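Kitchens & Small Appliances > Mini fridges and drinks coolers
Thread: Mini fridge on a table with a tablecloth, yes or no

gravelpit_23
Posted 23/07/2024

Settle something for my household. We have a black mini fridge sitting on a table with a pink-and-white checkered cloth on it, brick wall behind, flowers at the other end. Half of us think it looks like a picnic. The other half think it looks like a picnic that got repossessed.

My real question is practical. Is a cloth under a fridge a bad idea? The manual says "firm level surface" and has nothing to say about gingham.

moth_in_the_pantry
Firm and level, and then you put a tablecloth on it. I see the problem. Take the cloth off.

The fridge isn't going anywhere, but cloth bunches. You open the door with one hand, the whole thing scoots half an inch, and by November it's facing the wall.

dudley_drawers
Disagree. Mine has sat on a cloth for 18 months and has scooted exactly nowhere. It's an old Novitz and weighs as much as a calf. If yours moves when you open the door, the door seal is too sticky or you're too angry.

What I'd worry about is the cloth hanging down where somebody can catch it with a knee.

moth_in_the_pantry
An old Novitz would stay put on a frozen pond. The new ones are mostly air and optimism.

gravelpit_23
It's not a Novitz, it was 100 bucks at the Modbridge outlet and I can lift it on my own, so draw your own conclusions. Two bottles in the door so far. Everyone is being very careful not to be the one who does the shopping.
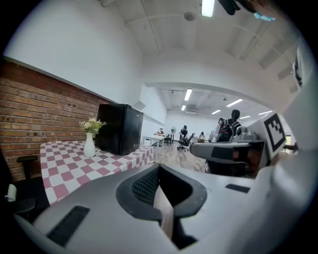
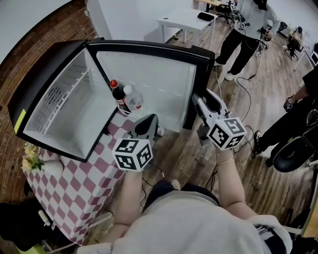 The flowers stay, before anyone starts. I'm also open to opinions on the wire rack along the side wall, because I have moved it twice and liked it less each time.

dudley_drawers says the rack can wait and the bottles are the thing to sort out first, as tall ones belong in the bottom of the door and nowhere else. Put them on a shelf and you lose the shelf above it too.

öberg_or_bust
I'd go the other way. Anything heavy in the door pulls on the hinge every time you swing it, and on a light fridge the front wants to tip. Two bottles, fine. Fill it up and you've built a catapult. Heavy stuff on the floor of the fridge, small cans in the door.

dudley_drawers
A catapult. With two bottles.

öberg_or_bust
I said two was fine. Read it again, I'll wait.

moth_in_the_pantry
Can we get back to the cloth? Compromise: cut a square of that grippy shelf liner and put it between the fridge and the cloth, then another one between the cloth and the table. Costs almost nothing. I bought a roll in Vildale and I'll be leaving the rest of it to my descendants.

Also leave a gap behind the fridge. Brick is rough and the back needs air. Check your manual for how much, they're all different.

gravelpit_23
Liner top and bottom sounds sensible. Slightly annoyed I didn't think of it. There's a gap already but I'll measure it instead of squinting at it.

vinyl_siding_fan
Wipe-clean cloth. Same checks, plastic coated, and you don't have to wash it when the soda goes over. And the soda will go over.

moth_in_the_pantry
Plastic under an appliance slides worse than cotton does.

vinyl_siding_fan
That's what the liner is for. You invented the liner four posts ago.

öberg_or_bust
Nobody's mentioned the cord. Run it down the back and keep it off the floor where people walk. I did 199 dollars' worth of damage to a cooler and a lamp with one foot.

gravelpit_23
Cord noted. Cloth stays, liner's on the list, rack is getting moved a third time tonight and then I'm hiding the screwdriver.

dudley_drawers
Put the tall bottles in the door.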